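Why Tennis Balls Are Fuzzy

I used to think the fuzz on a tennis ball was just there to make it look cute. Then I started playing at the Andelside courts and asked about a million questions, and now I love telling kids about this stuff!

The fuzz is called felt, and it grabs at the air as the ball flies. All those tiny hairs slow the ball down, so you get more time to run and swing. Felt also helps the strings grip the ball, and that's how players make it spin.
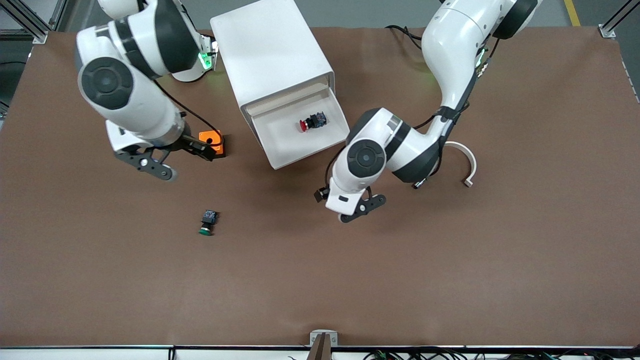 One reader, Fellach, wrote in to ask if a bald old ball goes faster, and yes, it does, a bit! It slips through the air more easily. It's harder to spin, though.

Inside, the ball is hollow rubber with air squeezed in tight. The air sneaks out slowly, even if you never hit the ball once (so unfair). Want to test yours? Drop an old one and a new one from the same height, onto a hard floor, and watch which bounces higher. My oldest ball barely gets past my ankle. The dog has it now.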